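Udano Finds Cause of Robot Hand Fault, Starts Free Repair Program

Crumbs in a finger joint led to the stalls; fix reaches all 300 hands in August

PITMONT, 19 July 2021 - Udano, the maker of the Erkine three-fingered robot hand, has found the cause of a fault that made some hands stop closing partway through a grip and, in a few cases, hold on after being told to let go. The company has stopped shipping new hands and will refit all 300 Erkine hands now in use, at no cost to their owners.

No one has been hurt. Udano received 28 reports of the fault, most of them from kitchens and food labs where the hand works close to bread, flour and other dry goods. The first came from Jaiswal, a test kitchen that runs its Erkine through breakfast tasks for much of the day. Its staff noticed that a finger would hang for a moment on the way to the toaster, then catch up with a jerk. They wrote down every stall and sent the whole log to Pitmont, and we can't thank them enough!

"That log was wonderful to get," said Gayan Mollah, head of engineering at Udano. "We had been looking at the motor driver for weeks and getting nowhere. Then we put their times next to what the hand had been handling, and it was toast, toast, bagel, toast. We opened up the knuckle and there were fine crumbs packed behind the joint cover, right where the position sensor reads."

With crumbs in that gap, the sensor can report that the finger has moved farther than it has. The hand then stops early, or waits for a position it believes it has already passed. The indicator lights stay green the whole time, so a person standing nearby gets no warning. Udano regards that as the more serious half of the problem and is fixing it along with the joint.

The refit has two parts. A soft seal goes into each knuckle and keeps dry particles away from the sensor. New software compares the sensor reading with motor current, and if the two disagree the hand stops moving and its lights turn amber. The engineering team ran refitted hands for 40 days of toast and pastry work, with extra crumbs poured over the joints each morning, and recorded no stalls. (The lab smelled terrific.)

Refits begin in August. Owners can send a hand to Pitmont, where the work takes 5 days, or ask for a visit from a field technician. Food sites will be served first.

Until a hand has been refitted, Udano asks owners to do the following:

Turn off power to the hand and brush out the finger joints at the end of every shift. Use a dry brush. Compressed air can push crumbs farther in.

Don't rely on the green lights as proof that a finger is reading correctly.

Keep people's hands out of reach of the fingers whenever power is on, even if the hand looks idle.

Don't use the hand near open heating elements unless a person is beside the stop button.

If a finger stalls or fails to release, press stop, leave the arm where it is and call Udano support. Please don't pull the fingers open by force.

"I'm excited about where this is going," said Shafiq Gamage, who leads customer support at the company. "People have been very open with us about what they saw, and the hand they get back will be a better one. We should have tested with messy food much earlier than we did, and we do now."

Shipments of new hands will start again once the seal is part of regular production. Owners who have had stalls and not yet reported them are encouraged to get in touch, even if the hand seems to be working fine today.

About Udano

Udano designs and builds robot hands for kitchens, labs and light assembly. The company is based in Pitmont.

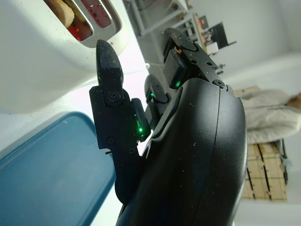 Crumbs on the fingers and palm of a robot hand beside a toaster.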